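**Maltum Parts Recovery Project: Interim Report to the Monstead Fund**
Reporting period: February to June
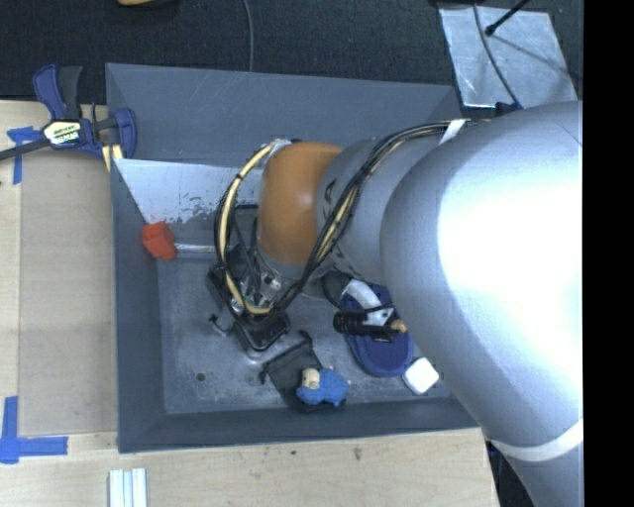 *Gray open-topped bin at the pale wooden table, Maltum workroom.*

## 1. Summary

The project continues to receive, sort and return small hardware donated by workshops in the Tamero district. During the period, 3,202 items were received and 1,837 were sorted and returned to use. The remainder are in storage at Maltum and will be processed in the second half of the year. Spending is within the approved budget, and no change to the grant terms is requested.

## 2. Bins and work surfaces

The application proposed that loose items be handled in open-topped bins placed next to the tables, in place of the shallow trays used previously. This change has been made at all positions. The sloping walls bring small items toward the bottom of the bin, and sorting staff report less time lost to items falling on the carpet.

Wear is being recorded. The far wall of the bin shown in this report carries faint pale scratches, and the bright reflective panel inside it has a worn lower edge with dark speckling. Neither affects use at present. The panels will be inspected again in September, and those in poor condition will be replaced from the maintenance line of the budget.

The tables remain suitable. The project had considered replacing them with metal benches, but the quotation received from Juhász was higher than the amount set aside, and the existing tables have been kept.

## 3. Receipt and sorting

Donations arrive mainly in mixed boxes. Each box is weighed and logged before its contents are moved to a bin. Fasteners and brackets made up the largest share of items received, followed by hinges and handles. Items that cannot be identified are held for one month and then sent for metal recycling.

The target for the period was 20 participating workshops, and this was met in April. Two workshops have asked for collection twice a month. This can be accommodated on the current route until the fall, when vehicle time will need to be reviewed.

## 4. Issues

- Labels on stored boxes have been inconsistent. A single label form was introduced in May, and boxes received before that date are being relabeled as they are opened.
- The carpeted floor in the workroom is difficult to keep clear of small metal pieces. A price for hard floor covering has been requested from the building owner. No reply had been received at the close of the period.
- Storage is nearly full. A total of 227 boxes are on the shelves, and the project has reserved additional space on the same floor from August.

## 5. Next period

Work will concentrate on the items in storage. The project also expects to complete the printed sorting guide, which was delayed while the categories for electrical fittings were being settled. A draft will be sent to the Fund for comment before printing.

The financial statement and the receipt log are attached as Annexes A and B. The next report is due in December.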